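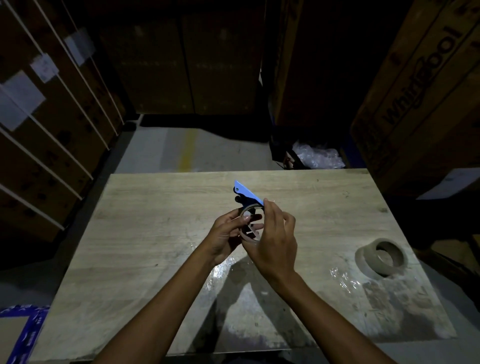 Lorkent Open Day

Main page > Robotics > Public demonstrations > Lorkent Open Day

The Lorkent Open Day is a yearly visit day held in July at the Lindport warehouse of Lorkent, a company that develops robots for packing work. It was started by the engineer Gifty Darko, who wished that people from the town could see how a simple manual task is prepared for a machine. Entry is free, but places must be reserved.

Background

Lorkent moved to Lindport when its first workshop became too small. The first open day received 200 visitors, and the following one received 400. The programme has stayed nearly the same, with one demonstration in the morning and a longer one after lunch.

Demonstrations

The best known part is the tape demonstration. A worker handles packing tape with two hands at a table between the stacked cartons, and the movements are recorded for the training of Besora, the two-armed robot of the company. Visitors stand behind a rope and may ask questions during the pauses. The work includes holding a hand dispenser, turning a roll and searching with the fingertips for the loose end of the tape.

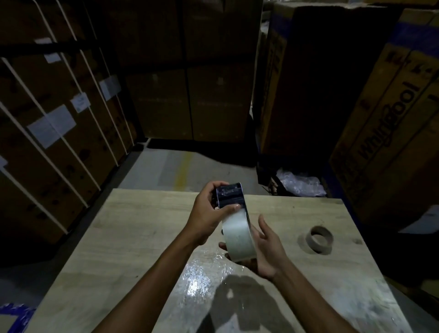
According to Darko, this last action is the most difficult one for Besora, as the end of a clear tape is hard to find by camera and must be felt. The robot itself is shown in the afternoon. It closes small boxes at a slow speed, and a member of the team explains each stop. In one year the gripper had to be changed during the programme, and the visitors were invited to watch the repair.

Reception

A local newsletter praised the open day for its calm manner, but found the warehouse too dark for older guests. The collection of recordings passed 2000 during the most recent edition. Schools from Lindport have asked for a separate day, which Lorkent has not yet announced.

See also: Besora; Bimanual handling; Packing robots

Categories: Robotics events | Warehouse automation | Lindport

Contact the editors | Copyright and reuse | Back to top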